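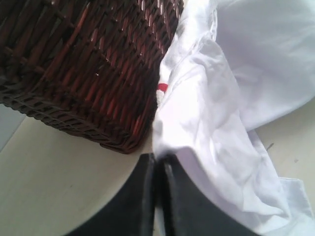
Basket and Shirt: Folding Table Gallery
Tiltside Laundry Pages, compiled by Kwadwo Nartey

These pages cover the folding stage only. Washing, drying and pressing are handled in separate galleries. The working surface is a pale beige tabletop against a white wall, and the container is a dark brown wicker basket with a reddish tint. The garment is a white t-shirt. Alfie Fothergill checked the terms used in the captions against the Sowerby household notes.

1. Basket side and white cloth. The weave runs in short diagonal segments, changing to a denser horizontal band at the bottom rim. The cloth is loosely crumpled and bunched against the basket — a small red mark, possibly a tag or stitched label, sits in one of the folds.

Snagging is the main hazard with wicker. Run a hand along the inside of the basket before loading it, and trim any broken strand flush with the weave. A cotton liner is recommended for knits.

2. White t-shirt on the tabletop, with the wicker basket directly behind it.
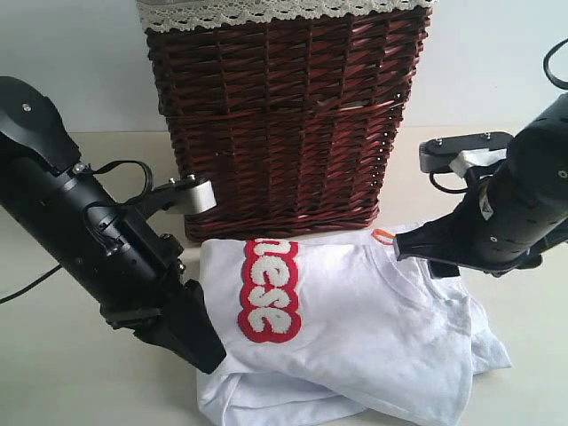
Should a t-shirt be folded face up or face down?

Face down. Fold both sides toward the center line, lay the sleeves back on themselves, then bring the hem up to the collar in 2 folds. The front panel ends up on the outside, with the collar at one edge.

Related galleries: Towels and Flat Linen (Floltthorpe); Storage Baskets, Lined and Unlined.

Last revised 2024-07-28.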